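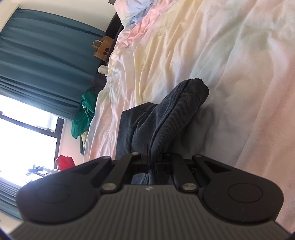
Print this message | E-mail this message

Re: Antihistamine and driving

Daiane Fagundes wrote:
> My pharmacist swapped my hay fever tablets in March and the new
> ones leave me drowsy until lunch. Can I take them at night?

I had the same trouble. Mine are once-a-day tablets, and the pharmacist in Murnmont said I could move them to bedtime. Ask yours first, as some kinds are meant to be spaced out. I don't drive until I know how a new one affects me, and I leave alcohol alone. Tell them if you take anything else for sleep.

P. Niazi

Recent messages:
Missed dose of thyroid tablets (42)
Eye drops past their date
Moving repeat prescriptions to Drirkau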